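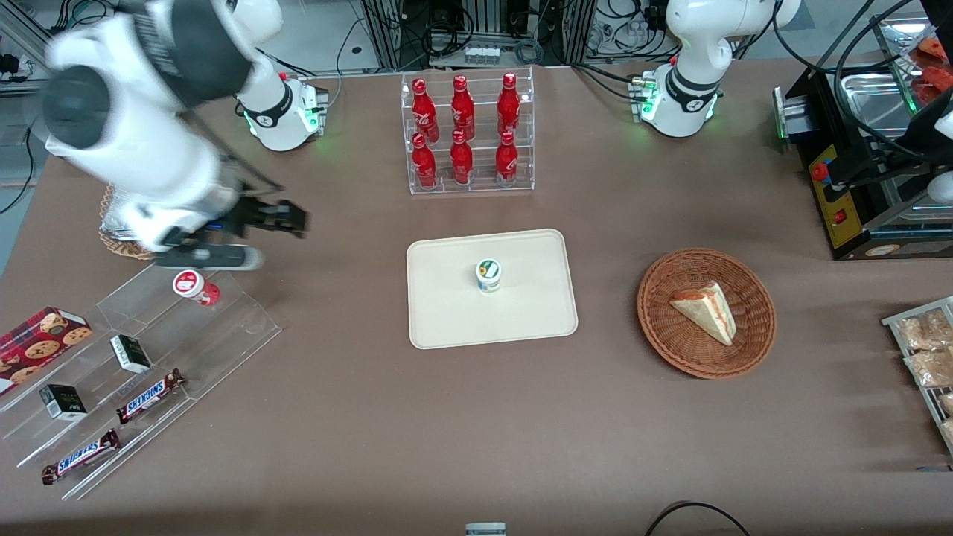 *Six red Coca-Cola bottles on a two-tier clear rack.*

## Setting up drinks for a crowd that said it wasn't thirsty

Guests lie about drinks. Ask them in September what they'd like at the Findale block party and they'll say "oh, anything," then stand there on the day looking for the one thing you didn't buy.

1. **Plan on 2 drinks a head for the first hour.** Teenagers count as a crowd.
2. **Chill everything overnight.** If you forgot, bury the bottles in ice, add cold water and a handful of salt, and wait 15 minutes. Ice alone takes its sweet time.
3. **Put the taller row at the back.** A stepped rack is nice. An upside-down baking pan under a tablecloth does the same job and was already in your cupboard.
4. **Keep drinks away from the food.** One table for both gives you a line that ends somewhere in the neighbor's driveway.
5. **Set the opener out, on a string.** Tie it to the table leg. I have bought enough openers for Walham Street by now.

Leftover unopened bottles go back in the pantry. Leftover ice goes on the lawn, where somebody's toddler will find it.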